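Brekex Cornville packing site: progress report on the handling cells
Second report to the Vadwood Workplace Fund, covering the period to the end of November

Dear friends at the Fund,

Thank you for your patience with us over the fall, and for the kind comments on our first report, which we pinned up in the break room. This one runs a bit longer because there is more to tell, and because several of you asked to hear less about the equipment and more about how people on the floor are getting along with it.

Where we are

Both of the cells your grant paid for are now in place at Cornville, in the old labeling bay next to the Hrynyshyn cold store. Each one has a pair of arms and a table between them. The work we have asked of them is the part of our mixed-order line that people have always liked least: lifting awkward goods one at a time and getting them bagged or set in trays so the order can go on to checking. Boxes we could have automated years ago. It is the odd shapes and the floppy bags that wear out wrists and shoulders by two in the afternoon, and those are what we wrote to you about in the first place.

We have kept to ordinary groceries and household bits for practice, as we promised, before moving on to paid orders. Fruit has been the favorite with the crew, who bring in suggestions of their own (a butternut squash is next on the list). The plastic bags remain the harder half of the job. A thin bag never lies the same way twice, and opening one up neatly while the other arm holds something heavy asks a great deal of the fingers and of the person supervising. 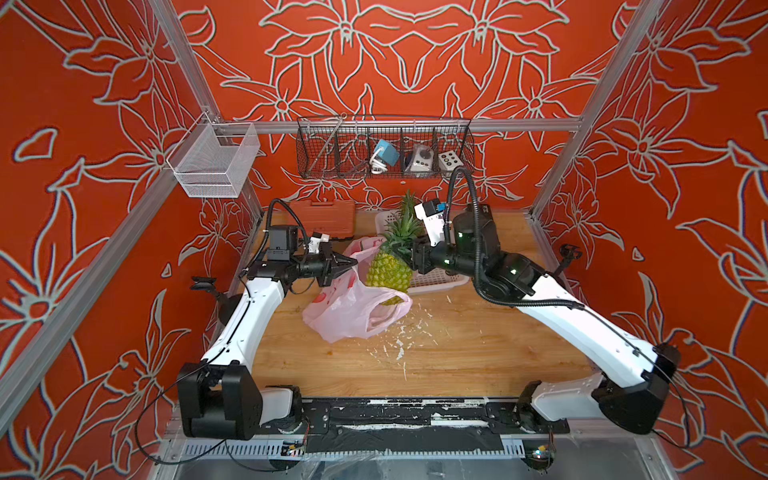
What has changed for the crew

Of the 46 people on the packing floor, everyone has now sat through the introductory session, and those who wanted to go further have started the longer operator course. We were pleased, and a little surprised, that the first to sign up were some of our longest-serving packers. They know the goods. When an arm takes hold of something in a clumsy way they can usually say why before our engineers can, and we have begun writing those remarks down in a notebook that stays by the cells and goes into the weekly review.

No one has lost hours. We said so in the application and we want to say it again plainly, as it was the first question at every meeting. Packers who take a turn at the cells keep their grade and get the operator supplement from the day they finish the course. The turns are short, half a shift at most, and that came from the crew themselves. Watching a machine closely turns out to be tiring in a different way from lifting, and several people told us they missed the talk on the line when they had spent a whole morning away from it. We have moved a bench so that the cells and the line now face each other, and that has helped more than we expected.

There are still worries, of course. Some of the evening crew feel the training times suit the day shift better, and they are right. We will run a session at 5 p.m. starting next month.

Running and upkeep

We have logged over 200 practice hours across the two cells. Most of the stops were brief and were cleared by the operator on duty. Cleaning takes longer than we had planned for, so we have added a wipe-down at the end of each turn and put it on the clock as paid time.

What comes next

By the next report we hope to have moved a small share of real orders through one cell, with a packer checking every bag. The second will stay on practice work for now. We would also like to use the remaining training money for the evening crew, if you are agreeable, and will send a short note about that separately.

With warm thanks from all of us on the Cornville floor,
The Brekex project team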